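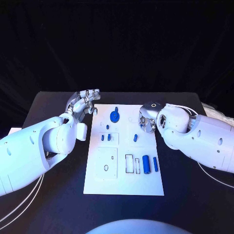 Feb, bench 2, started 9:30 am

Pulley board again. White plate, blue parts. Long side running away from me this time, which I like better – outlines easier to read when swapping parts from the front edge.

Parts from the Hollis order are in. Checked peg fit on the spare plate first. Two pegs tight, had to take the burr off with the flat file. Do NOT sand them, last batch went sloppy and Aisyah had to reprint.

Pulley: goes on fine dry. Tiny bit of wobble if the seat has dust in it. Blow out the recess before every swap, canned air is in the drawer under the scale.

Belt is the annoying bit. The 130 mm one is too slack, jumps off when you turn the pulley by hand. The 90 is hopeless, won't reach. Need somthing in between, asked Gevilura for samples, no answer yet. Tried warming the slack one and it just went more slack. Obviously.

Outlines: recessed ones good. Printed ones are rubbing off on the spare where we keep wiping it. Isopropyl is the culprit I think. Use damp cloth only from now on, Aisyah says the same. If they fade more we redo with paint pen, or ask Zembridge what an engraved plate costs. Last quote was for the big size so no use.

Table: dark top is good, blue parts don't get lost on it. Black curtain stays closed, otherwise glare off the window after lunch and the white plate goes to nothing. Somebody had it half open at 1 and I redid a whole set of fit notes because of it. Clips are on the hook now.

Part log is at 2,397 after today. Numbering skips where the old sheet got overwritten, leave it.

To do
– belt samples, chase Gevilura
– file last of the tight pegs
– rubber feet for under the plate, it creeps when you push a peg home
– label the blue parts tray, short pegs and long pegs are all mixed agian
– Aisyah to measure the pulley seat w/ the good calipers

Stopped 4:15. Spare plate and tray back on the second shelf.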